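Workshop notebook, Pultden Football Club
July 2023

Ball pressure again. Margit Boros wants a straight answer before the committee signs off on new match balls, and so far I have given her three crooked ones. Starting a clean page.

Where we left it in April: the Grirnholm balls lose air faster than the Kennedys, except when they don't. Rezaul Pramanik put this down to valves. I put it down to Rezaul's gauge, which has been dropped more times than the under-12s' keeper has dropped anything. We borrowed a second gauge and the two disagreed in a perfectly steady way, so at least one of them is reliable about being wrong. All figures from here on are off the borrowed one.

Bench pressure is set to 600 on the dial before each run (hPa, before anyone writes in the margin again). Balls sit overnight in the store room, get checked, go out for a session on the back pitch, come in and get checked again. Checking lets a bit of air out every time, so I now do one reading per ball and live with it.

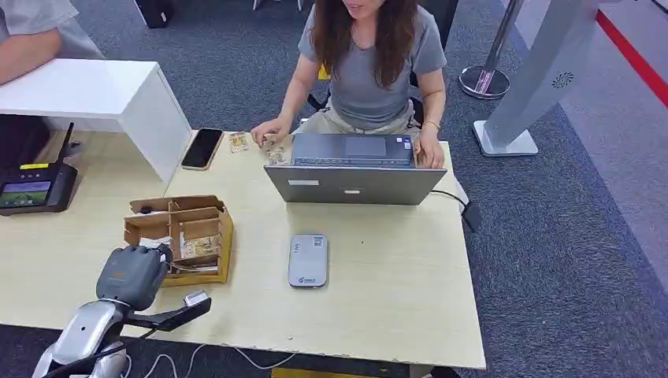 Rebound drop was meant to be the easy part. Drop from the mezzanine rail onto the concrete, film it against the tape on the wall, read off the top of the bounce. First Grirnholm came up to 152 cm, which pleased everyone until we saw that the tape had slipped down the wall. Tape is now screwed on at both ends. The readings go straight into the spreadsheet, with the grey laptop open in the middle of the desk and bits of paper beside it, and I would ask colleagues to note that a bit of paper is not a record. I have already lost one set of drops to a scrap that had somebody's lunch order on the back. Write it in the book, then type it.

Redone with the fixed tape: Kennedy balls are tightly grouped, Grirnholms are all over the shop. One of them is livelier than anything we used last season, and one lands like a wet loaf. Same batch, same pressure, same colour. I have marked the loaf with an L under the valve.

The free-kick people are going to be unbearable about this. Every striker at the club has a theory that the ball is to blame, and for once I may have to hand them a table of figures.

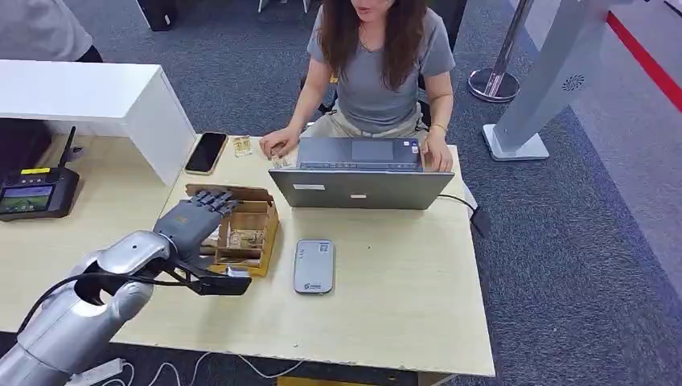
At the laptop, phone off to one side.

Water uptake: 95 g gained by the worst ball after the soak, and yes, it was the loaf. The seam next to the valve looks sound, so I don't know where it's getting in. Rezaul wants to cut it open. I want to run it once more first -- after that he can have it and the Stanley knife with my blessing.

Natumton have offered to swap 6 of their balls for 6 of ours for a fortnight. Suspicious generosity, given how they behaved over the goal nets, but it would give us a third make to compare. Margit says take them. I have said yes, on condition the balls arrive with air in them.

Still to do:
Second soak on L, weigh straight out of the tub.
Get a proper valve adapter, the current one hisses.
Ask whoever has the good needle to bring it back.
Cold test, if the canteen will give up a shelf of the freezer. They said no last time, but that was about boots.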